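Benoît Hoarau has been talking for ten minutes before he remembers that he hasn't offered me anything to drink, and then he is up and off down the hallway, still talking, and I catch only the end of it, which has to do with a horse. The horse matters, as I'll learn. There are two of them in Cladine, the fantasy series that has made him, at 41, the kind of actor people stop in the grocery store, and one of them doesn't like him one bit.

"She bit me on the first day and she bit me on the last day," he says, coming back with two mugs and a plate of crackers. "In between we had an understanding."

He plays Nonari, the exiled ferryman who spends most of the first season refusing to help anybody. It's a funny sort of part to become famous for. He has hardly any lines in the opening three episodes, and when he first read the script he thought pages were missing (he called his agent to ask!). He had done years of stage work by then, most of it in small houses, and he was used to parts where you talk and talk until somebody turns off the lights.

"I thought, what do I do with my face? On stage I never worried about my face. The people in the back row can't see it, so I used my arms for everything. Then I watched my first day of footage and I looked like a man directing traffic."
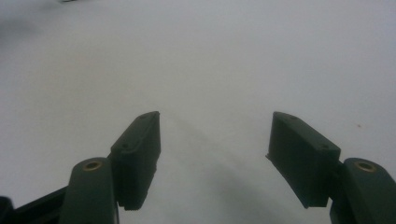
Ķēniņš, who directed that first block of episodes, remembers it differently, and told me over the phone that the arms were the reason Hoarau got the part. There had been 100 tapes for Nonari, all of them brooding away in a corner, and then came this one fellow waving at an imaginary boat as if he were late for work. "I laughed, and then I was worried about him," the director said. "I wanted to know if he got across."

When I pass this along, Hoarau puts down his cracker and is quiet for a bit. He hadn't heard it before. "Well, he told me to keep my hands in my pockets," he says at last. "For weeks! The costume didn't even have pockets. They had to sew them in."

We get onto the subject of fans, and he lights up all over again. In March he went to his first convention, in a hall that held 3000 people, and he was so sure no one would come to his panel that he'd brought a paperback. He never opened it. A girl in the second row asked whether the ferryman ever forgave his brother, and he gave her what he now thinks was a terrible answer, something about how that was up to the writers.

"I've thought about her question ever since. I'd like to find her and say no, he didn't, but he'd have made him dinner."

The second season has him traveling inland to Bedum, the walled city we've only heard other characters complain about up to now, and he is under strict orders to say nothing about what happens there. He manages this for quite a while. Then he lets slip that he had to learn to play a small harp, badly, and claps a hand over his mouth.

And the horse? She's back as well. He bought a bag of carrots the day he found out.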